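Erkero > Entretien > Détartrants
Darside, détartrant en poudre pour machines à café et bouilloires
Réf. 297. Boîte de 200 g, en sachets de 40 g
Fiche mise à jour le 08/09/2005

Le calcaire est un locataire discret. Il s'installe sans bail et ne fait parler de lui que le matin où le café met le temps d'un bulletin météo à couler. Darside est la poudre que nous vendons pour lui donner congé. C'est de l'acide citrique, un peu d'acide malique, un anti-mottant, et voilà toute la recette. Nous avons bien essayé un parfum citron en août. Il rappelait un taxi. Il a été retiré.

La poudre se dissout dans l'eau froide, en remuant avec ce qu'on a sous la main. Comptez un sachet pour un litre. Un demi-sachet suffit à une bouilloire, et le reste se garde plié, avec une pince à linge, au sec.
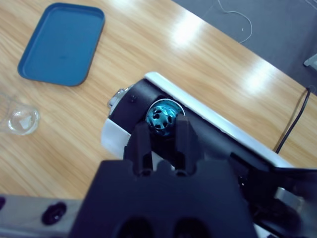
Avec une eau très dure (les abonnés du plateau se reconnaîtront), on traite tous les deux mois. Avec une eau douce, deux fois par an, et encore, par acquit de conscience. Les bandelettes de mesure ne sont pas fournies. Votre mairie affiche sans doute la dureté de l'eau quelque part entre le plan de chasse et les horaires de la déchetterie ; à défaut, regardez le fond de votre casserole à pâtes, qui est un instrument moins précis mais toujours disponible.

On nous demande souvent la différence avec le Basard, notre ancien détartrant liquide. Le Basard coûtait plus cher à expédier, fuyait dans les colis et contenait surtout de l'eau, que vous possédiez déjà. Il reste quelques bidons, en vente au comptoir seulement.

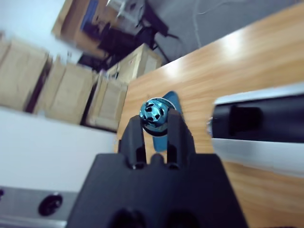
Othmane Lahlou : « J'étais fidèle au vinaigre blanc depuis des années, par conviction et par avarice. Le Darside sent moins la vinaigrette, je vous l'accorde. Par contre le sachet se déchire de travers une fois sur deux et j'ai de la poudre dans le tiroir à couverts. »

Réponse de la maison : l'encoche du sachet a été déplacée. Les boîtes au rabat vert l'ont, les autres non. Pour le tiroir à couverts, un chiffon humide. Quant au vinaigre, nous n'avons rien contre, il a sa place dans les cornichons.

Mode d'emploi
Lisez d'abord la notice de votre appareil, si elle n'a pas fini avec celle du magnétoscope. Certains fabricants prévoient un programme de détartrage ; suivez-le, il a priorité sur nous. Sinon, retirez le filtre du réservoir s'il y en a un, versez la solution, faites-en couler la moitié, éteignez, laissez agir vingt minutes, puis faites couler le reste. Rincez ensuite avec deux réservoirs d'eau claire. Goûtez le premier café avant de l'offrir à votre belle-mère.
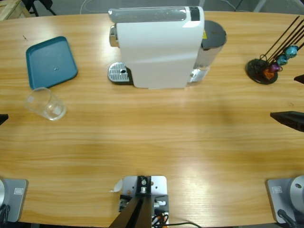

Machine à expresso blanche, réservoir d'eau transparent à l'arrière.

À ne pas faire
Ne versez pas Darside sur le marbre, la pierre calcaire ou l'émail ancien : il ne fait pas la différence entre le tartre et votre cheminée. Pas de mélange avec l'eau de Javel, jamais. Évitez l'aluminium nu. Portez des gants si vous avez les mains abîmées, et tenez la boîte hors de portée des enfants et des beaux-frères bricoleurs. 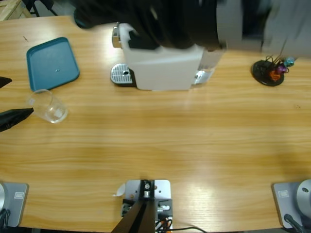 Conditionnement et commande
La boîte contient cinq sachets et une notice en français. Le carton pour collectivités passe par notre dépositaire Kamel, qui répond au téléphone le matin et, dit-on, certains après-midi. Conservation : trois ans, boîte fermée.
Les boîtes non ouvertes sont reprises sous quinzaine. Les sachets entamés sont à vous.
Voir aussi : goupillons, joints, brosse pour groupe.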